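October, 4 pm, Zullwood table task

Okay, back on the pink tablecloth! Danica Hodžić and I are doing two-handed demos for the clutter set, 19 kept so far out of the 60 we want before Fala gets retrained. I keep rushing the approach, so today it's slow hands, open wide, then close.

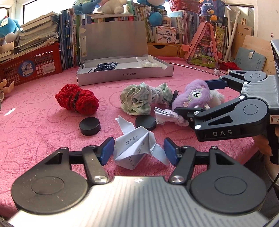
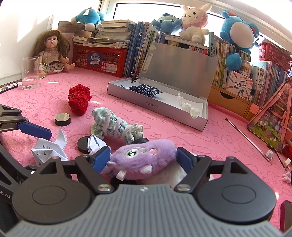 Top: fingers open on either side of the folded math paper. Bottom: purple plush held between the blue tips.

Paper is fussier than plush (no surprise there), so I want more of those. Danica wants the crocheted red thing next. Still need to rename the morning takes and ask Mousavi about disk space.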